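**Matte white tabletop: smudges that come back after cleaning**

**skeltard_bench** - Sunday, 9:40 pm

Plain white top, matte finish, pushed up against a light gray wall. It gets faint smudges that show under side light and vanish when you look straight down. Dish soap and water lifts them, and by the next evening there are new ones. I have tried a melamine sponge on one corner only. Before I do the rest, does anyone have a better routine?

The surface as it stands tonight: 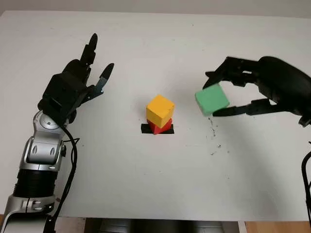 Jong-dae Sung would put the sponge away. It is an abrasive, and on a matte finish it polishes the high points. Do it often enough and you get a shiny patch you can't reverse. Use 50 ml of isopropyl in 700 ml of water, microfiber, straight strokes, then a second dry cloth.

**prendero17**

Disagree on the alcohol. At that dilution it does very little to skin oil that plain detergent doesn't. The usual cause of returning smudges is soap residue, which holds the next layer of grease. Rinse twice with clean water and change the cloth halfway.

**Viktória Katona**

Prendero is right about residue, but the dilution is harmless and it dries faster. I use it as the last pass after the rinse. My top is 19 mm board with a matte coating, so check what yours is before copying anyone.

**kun_priver**

Wax is the other option. Wipe on, buff off, lasts a month.

**prendero17**

Wax on matte goes blotchy. I stripped a desk once to get rid of it and would not do it again.

**skeltard_bench** - 10:25 pm

No wax, then. The sponged corner does look slightly glossier at a low angle, so that stops too. I'll do the double rinse on the left half and rinse plus alcohol on the right, and post back next weekend.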